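Trindine Reading Rooms: progress report for October

Dear colleagues at the Plivgate fund,

I am glad to report that the second part of the grant is now almost fully used and the two village reading rooms are open. In October we lent 1,794 books, and in the month before it was 800. The growth comes mostly from Flulness, where the school now brings its older classes.
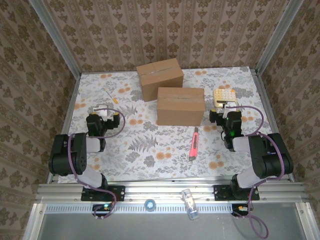

Teodora Kovačević
Project Coordinator, Trindine Reading Rooms

The room in Ko started more slowly. The roof repair took eight weeks and we could not put any books on the north wall before it was finished. The shelves are now in place – the children's part is low, as you advised us in spring.
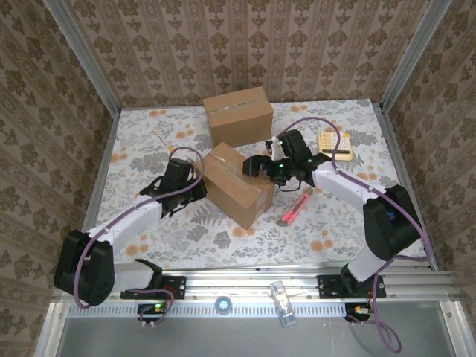
Our catalog has 2,352 titles. We still have a gap in large print, and the older readers ask for it very often. I wrote to three publishers and one of them offered a discount, but only if we order before the winter.

The evening opening at Flulness, until 8 p.m., is well visited. In Ko the last bus leaves too early, so I would like to move the evening hours there to the afternoon.
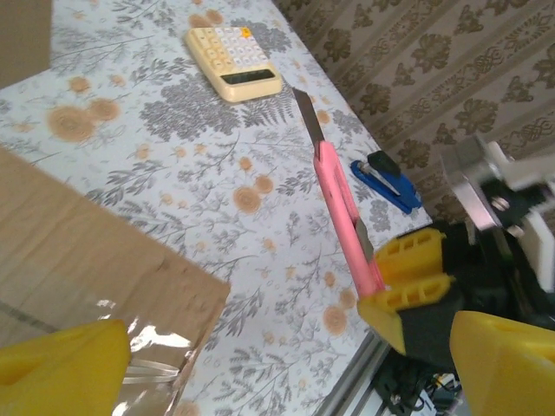

About the budget: heating is higher than we planned, and printing is lower. I ask for your permission to move the rest of the printing money to heating. The table with all costs is attached to my earlier letter, only the line for transport has changed.
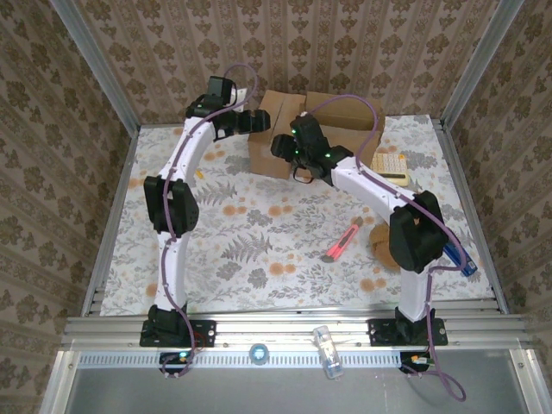

Work tabletop against the patterned wallpaper.

For the next period we plan a story hour in both rooms and a first count of lost books. I will need your answer on the heating before we sign with the supplier.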